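Subject: Re: [reuse-list] Plastic hangers, again (and the sorting bench)
List: Reuse and Op Shop Coordinators
Time: 4.12 pm

Replying to the whole list as I had three messages off-list asking the same things. The earlier message is quoted first and my answers follow.

> We have just taken on the back half of the Kariuki building and
> inherited eleven tubs of coat hangers with it. Most are plastic, some
> wire, a few timber. Our council says plastic hangers can't go in the
> yellow lid bin. Our nearest steel yard won't take anything with plastic
> attached. Is anyone managing to move these on, or do they all end up
> in the skip?
>
> Also, does anyone have a rule for how many to keep per rack? We have
> been arguing about it since April and would like an outside opinion.
>
> Last thing. What do you do with the clip ones? The clips break and then
> they are no good for skirts or for anything else.

We went through this two years ago when we moved into the Soltska Street shop. Our council gave us the same answer about the yellow lid. The trouble at the sorting plant is mostly the shape. They hook onto each other and onto the belts, and there is metal in with the plastic. I wouldn't spend time arguing with the council over it.

What we do now is sort at the door. Anything that comes in on a hanger gets the hanger checked before the garment is priced, which takes a few seconds and saves a big sort at the end of the month. We keep the adult size with a fixed or swivel hook, a straight lower bar and no cracks at the shoulder. Kids' sizes go in their own tub because the kids' rack eats them. Everything else is surplus.
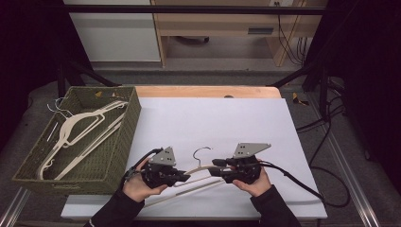
Cream plastic with a metal hook and a lower bar.

Check the neck first, where the hook goes into the plastic. If the hook pulls out or spins with a gritty feel, bin it. We used to glue them and it was a waste of glue. They let go again with a winter coat on, and the coat ends up on the floor with somebody's shoe print on it. After the neck, run a thumb along both shoulders. Old plastic that has sat in a sunny window goes chalky and will snap when you bend it slightly. Don't bend it near your face.

On numbers per rack, our rule is 42 to a standard 1.2 metre rail for shirts and fewer for coats. Past that the customers can't slide anything along and they give up looking. We keep one spare tub per rail out the back. When that tub is full, no more get kept until it goes down. It is a blunt rule but it stopped the arguing. I would worry less about the exact figure than about having one written on the wall.

For the surplus, these have worked for us, best first.

1. Dry cleaners. Ring before you turn up. The one near us, Basico, takes wire hangers if they are straight and not rusty, tied in bundles. They don't want plastic.

2. Small clothing shops and market stallholders. They will take plastic if every hanger in the bundle is the same. Mixed bundles get left behind. We sort by colour and shape and tie them with cotton tape, hooks all facing one way. White, cream and black go quickly. Odd colours we leave in a box out the front marked free, and they go eventually.

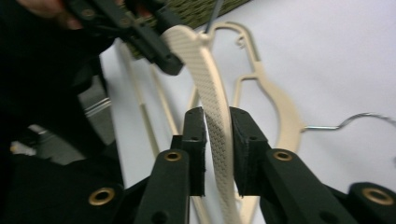
3. School costume rooms and amateur theatre groups. They aren't fussy about colour and they always want more in the lead-up to a show. One group took three tubs from us in one go. Ask them to bring their own car. A tub of hangers doesn't weigh much but it takes up the whole boot.

4. Community gardens. Wire ones get used for pegging down netting. This is a small outlet, so don't count on it for volume.

5. Vorari, the hard plastics people out on the highway. They take clean polypropylene and polystyrene by the bag, but the hooks have to be out and the two plastics kept apart. Pulling hooks is slow work. We did it for one month with a pair of pliers and a bench vice and decided it was only worth doing with the broken ones, on rainy days when the shop is quiet. If your shop is short of hands I would skip it.

On the clip hangers, take the clips off the broken ones and keep them in a jar. The metal slide-on clips are mostly interchangeable, so two broken hangers will often make one good one. If the clip is moulded in with the bar there is nothing to be done and it goes in the skip. We have stopped feeling bad about that.

I kept a tally for one financial year to see if it was worth the trouble. We moved on 3036 hangers, not counting the ones that stayed on our own racks. That saved us 8 skip lifts. I can't say what it would be for a bigger shop, but the lifts alone paid for the tape and the tubs.

One more thing for the person with the eleven tubs. Don't tip them out on the floor to sort them. They tangle worse each time they are moved. Stand the tub on a bench at waist height, work from the top, and hang the keepers straight onto a rail as you go. Leave the sorting until you have a rail to hang them on, or you will end up doing it twice.

If anyone has an outlet for timber hangers with the trouser bar missing, I would like to hear about it. We have two tubs of those and I have run out of ideas. Reply to the list please, not to me, so it ends up in the archive.

Soltska Street shop
Sorting room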